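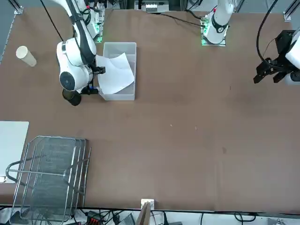 4. Setting up a reading list in Drimuda

A reading list holds the novels, story collections and translated books you want to keep together. You can have up to 10 lists on one account. Before you start, sign in and check that the language in your profile is the one you read in most often.

4.1 Create the list

1. Open the Library menu and select New List.
2. Type a name. Names can be changed later.
3. Choose Private or Shared. A shared list can be seen by anyone who has the link.
4. Select Save.

Note: Lists imported from Nurno arrive as Private, even if they were shared there.
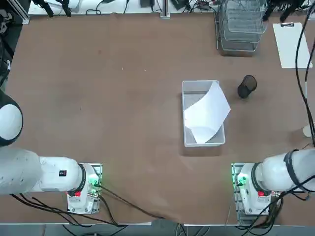 Photo: Ginik

4.2 Add books

1. Open the list and select Add.
2. Enter the title, the author or the ISBN. For a translated novel, try the original title if the English one gives no results.
3. Pick the edition you own or plan to read. Page counts and translator names are taken from the edition.
4. Select Add to List.

If the book isn't in the catalog, select Enter by Hand. Title and author are required. The other fields can be left blank – you can fill them in from the book's title page when you have it with you.

Caution: Deleting a book from a list also deletes your notes for it. To keep the notes, move the book to the Archive first.
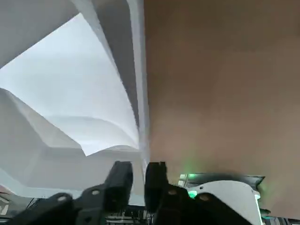

White paper against a brown surface.

4.3 Record the translator and the series

Each entry has a Contributors tab. Translators added here show up in search, so you can find every book on your lists by the same one.

1. Open the entry and go to Contributors.
2. Select Translator and type the name as it is printed in the book.
3. For a series, go to the Series tab and enter the volume number. Use whole numbers only. A prequel published after volume 3 is still entered as volume 4 if you want the list in order of publication.
4. Select Save before you leave the tab.

Note: Entries supplied by Soliman already carry series data. Changes you make apply to your own lists and are kept when the catalog is updated.

4.4 Sort and print

1. Open the list and select Sort.
2. Choose Author, Title, Date Read or Country.
3. To print, select Layout, then 2 columns for a short list or 1 column if you want your notes included.
4. Select Print.

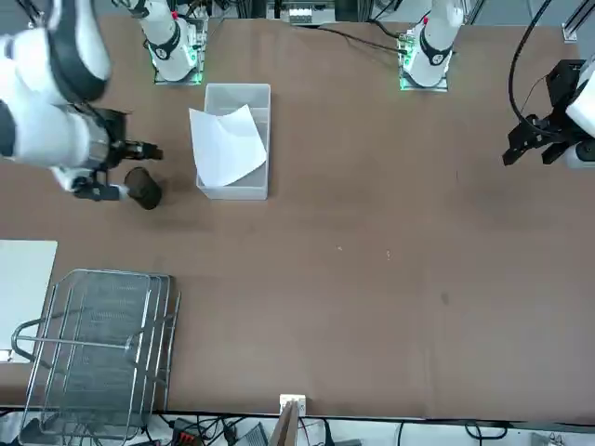
Brown tabletop with a dark brown cup.

Plot notes marked Spoiler are left out of printed lists. To include them, open Layout and check Print Hidden Notes. The setting goes back to off when you close the list.

Section last revised Monday, May 29, 2023.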